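Table Pickup Grip Pad Comparison, Kitchen Subset

Data card. Last edited Aug 22, 2019.

What this is

A set of short recordings made to compare two kinds of finger pad on hand-held parallel grippers. The pads are called Primstead (ribbed) and Cluvar (smooth) throughout the files. Both fit the same fingers, and everything else about the gripper stays the same between runs. The task is picking thin household items off a table and putting them into a container or back down again.

The subset has 800 clips, split evenly between the two pads. Clips were recorded in home kitchens and in the Wutstead workshop. Only the home kitchens are in this release. The workshop clips will follow once the labels have been checked.

Why thin items

Earlier tests used cups, blocks and fruit. Both pads did well on those and the results told us very little. Chopsticks, straws and pens are harder. They roll when a finger touches them off center, and on a soft surface the fingertip pushes the cloth down before it gets under the stick. Most of the gap between the pads shows up in the first second of contact.

Setup

Each operator holds one or two grippers. Every gripper carries its own camera looking out past the fingers, so a two-handed clip comes as a pair of videos with a shared clock. The view is wide and the corners go dark. We left them that way, and the calibration files cover the full image.

Table coverings were left as they were in each home. The covering is recorded in the surface field as bare, flat_cloth, quilted or plastic. Please use that field when you split the data. Mixing bare and quilted clips in one average hides the pad difference.

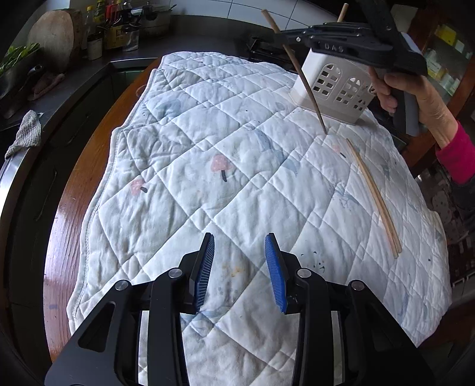
Chopstick task on a quilted mat, two grippers. Blue ribbed pads on the near gripper, jaws open; the far gripper is holding one stick above the mat.

Quilted clips are the slowest to label. The raised parts of the cloth can hide the point where a stick leaves the surface, and printed patterns confused our first automatic contact detector. Contact times for this surface were all set by hand. If a labeler could not decide within two frames, the clip is marked contact_unsure and left in.

Files

clips/ holds the videos, one folder per clip
pose/ holds the gripper position, one text file per gripper
width/ holds the jaw opening, in millimeters
labels.csv has one row per grasp attempt
calib/ holds lens and clock offsets

Fields in labels.csv

clip: folder name
hand: left or right
pad: primstead or cluvar
item: chopstick, straw, pen, spoon, other
surface: see above
t_contact: first touch, in seconds from the start of the clip
t_lift: item clear of the surface, blank if it never was
result: held, dropped, missed
note: free text, often blank

Known problems

In 70 clips the width signal sticks at its last value after a fast close. These are listed in width_stuck.txt. The video and pose are fine, so we kept them.

Pads wear. Ribbed pads were replaced after every 1,000 closes and smooth pads on the same schedule, but the count was kept on paper in January and a few sets probably ran over. The pad_set column in calib/pads.csv gives the set number if you want to check for drift.

Operators were not blind to the pad they were using. You can feel the ridges through the handle on hard surfaces. Some operators closed more gently with the smooth pads, and this shows in the width curves.

There is very little left-hand chopstick data. Do not use this subset to compare hands.

Suggested split

Split by home, never by clip. Clips from one home share the table, the light and usually the same items. The file splits/by_home.txt has the split we use. It keeps every surface type in both parts.

Playback

The script tools/play.py opens a clip pair side by side with the jaw width drawn underneath. Space pauses, the arrow keys step one frame. Add --hand right to see a single view. It needs Python 3 and OpenCV.

Terms

Research use is free. Please cite the Vasiliauskas Grip Pad Comparison and give the release number from VERSION. Do not try to identify the homes or the people in the clips. If you find a face or a readable address we missed, open an issue with the clip name only and we will pull the clip.

Changes

r2: added pad_set, fixed clock offsets in the two-gripper clips, renamed padded to quilted
r1: first release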